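Speaker notes: Planning for things that won't hold still
Trulenitz meetup, September. Slot is 17 minutes plus questions. Atif has the clicker.

Slide 1. Say hello, thank Oliwia Cieślak for the perception half of this work. Straight in, no bio!

Slide 2. The old planner. It asked for one pose per object and then trusted it. Lovely for boxes. Cloth has no single pose, so we were feeding it a made-up number and wondering why it sulked.

Slide 3. What Hevard does now. Perception hands over a patchy surface with a confidence on every patch, and the planner picks grasp points only where confidence is high. Pause here, let people read the diagram. This is my favourite bit of the whole stack.

Slide 4. Two arms, one clock. Both controllers run at 40 Hz off the same tick. Tell the story of the drifting timestamps (short version, Atif!). Mention that the replay tool, Bach, is how we found it: 2,978 logged grasps, all scrubbable side by side.

Slide 5. Photo. Leave it up for a good while. Point at the ruffles first, then the crumpled corner by the right gripper. Ask the room where they would grasp. Somebody always says the ruffle, and it's a great answer to argue with: folds hide folds, and the depth map goes to mush.
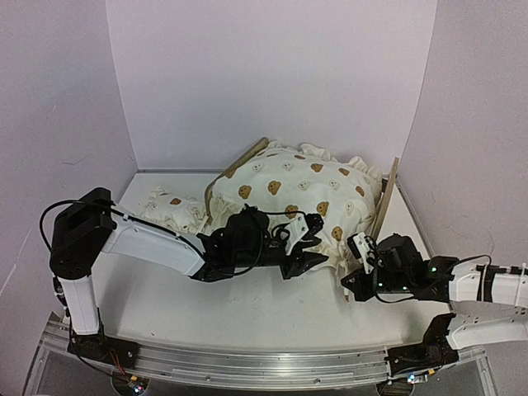 Slide 5: both arms at the big teddy-bear print piece, matching small pillow to the left.

Slide 6. Printed patterns. Repeated faces confuse the feature matcher, so we match on shape first and print second. Show the before and after plots.

Slide 7. Open problems: replanning mid-lift, and slip. Questions. Repeat each one into the mic.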